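The Last Tudstead

Tyson Lemieux got to the lot before it opened. Ten minutes early, coffee on his sleeve. The gate was chained and the guy with the key was still in his truck, eating something out of foil.

"You here for the coupe?"

"The Tudstead. Yeah."

"Runs rough."

"I know it runs rough."

He didn't know. The ad said starts, drives, needs love, and had one bad photo of the back end. But what a back end. Long sloping glass, those skinny tail lights. He'd had a poster of it over his bed when he was nine. Prurkden Motors built the Tudstead for three years and then went under, and the kids in his grade all wanted something red and Italian and he wanted that.

The guy unlocked the gate. Took forever.

Row four, between a bread van and a boat. Green. He remembered the poster car as silver but green was fine, green was good. Rust in the wheel arches. A dent in the door about the size of a knee. Somebody had put a cheap radio in and cut the dash to do it, and that hurt, more than he wanted it to.

"How many owners?"

"Three. Last one was a lady named McIntyre, out by Wircombe. Drove it to church and the feed store. Then her eyes went."

"Who worked on it?"

"She did."

Tyson looked up.

"She did," the guy said again. "Whole glove box is reciepts."
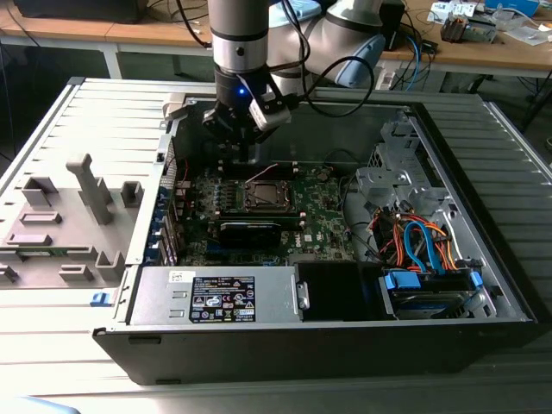 He turned the key. Nothing. Turned it again and the thing coughed, shook all over, caught. Blue smoke out the back. The whole seat hummed under him. Third gear was going to be a problem, he could tell from how the stick flopped. The clock said twenty past two and it was not even eight.

"Take it around the block," the guy said. "Don't go on the highway."

He went on the highway.

Only one exit. Windows down, March air, freezing. At 50 the hood started to tremble and at 60 it quit trembling and the car just went — flat and easy, like it had been waiting for somebody to ask. He laughed out loud. A minivan passed him. A kid in the back seat put her hand on the glass and stared at the car the whole way by.

Then the temperature needle. Up, up. He got off at the feed store, coasted in next to the pallets, shut it down and sat there listening to it tick.

The glove box stuck. He hit it with his palm and it dropped open and the paper came out all over his knees. Hoses, belts, a water pump. Small square handwriting in pencil, every one. Runs hot over 60, she'd written on an old envelope. Let it sit 21 minutes. Not 20. Then go home the back way.

He read it twice. Checked his phone for the time.

A man came out with a hand cart and stopped. Looked at the car, then at Tyson, then at the car.

"Is that Ruth's?"

"I guess so. I'm just — I'm trying it out."

"She know it's out?"

"I don't know. Is she still around?"

"Thursday she was. Yelled at me about chicken wire." The man leaned down and looked at the dent in the door. "Thats mine, that dent. She never let me fix it."

Tyson had 3714 dollars in the bank and the guy wanted all of it, near enough. Rent was 800. He'd done the math on the bus and he did it again now and it came out the same.

"What way is the back way?" he said.

The man pointed with his whole arm. Past the silo, left at the creek, stay off the gas going down the hill.

He waited. Nineteen, twenty. He put the papers back in order, or what he thought was the order, and set the envelope on top. Twenty-one. It started on the first try.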